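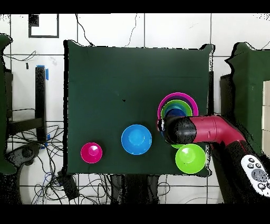

Slow down before you get to the rim, Paraschiva Enache told me on Wednesday, and stop fixing your mistakes so fast. She had read my last post, the one where I complained that my nesting demos were coming out jerky. Her point was that the arm learns the fixing along with everything else. If I overshoot and snap back every time, it will overshoot and snap back too.

I went through the recordings that night and she was right. In a lot of them I come in too quick, miss the center of the bowl, and yank the arm sideways. I had been keeping those because the bowl ended up where it belonged. I threw out 12 of the worst ones and started a new set, which I'm calling Praline because the old set was called Nougat and I don't have a better system.

The task hasn't changed. Bowls are spread out on the green cloth, and the arm has to put smaller ones inside bigger ones. I drive it remotely and everything gets recorded. Between runs I move the bowls by hand so the starting layout is different. That part is boring, and I've caught myself setting up the same layout several times in a row when I'm tired. Now I write the layouts down in the morning and work from the list.

Plastic bowls are harder to pick up than I expected. They're light and they slide on the cloth if you touch the wall before you close the gripper. What works best for me is to come straight down over the rim with one finger inside and one outside, wait a beat, then close.
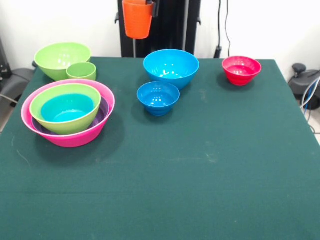 The wait matters more than I thought. When I left it out, the playback had the arm closing while it was still moving, and the bowl got pushed instead of picked up. With the pause in, the first model trained on Praline mostly closes at the right time. It still has trouble letting go. It opens a little high and the bowl drops in crooked, and then the next one sits crooked on top of it.

Viorica Bucur thinks that's my fault too. She watched me drive for an afternoon and said I release at a different height almost every time, depending on how deep the stack already is. So for the next batch I'm going to lower until the bowl is seated, then open, then go straight up. No shaking it loose.

I'm at 200 demos in the new set. The plan was 1,000 by the end of September, but I'd take fewer if they're clean. The old set had over 2,000 and the model from it was worse than what I have now.

One other change: I stop after an hour. My hands get sloppy past that and it shows in the recordings. I do the layout list, drive for an hour, and go do something else. Tomorrow's list is mostly layouts with the big bowls near the back of the table, where I have the fewest runs.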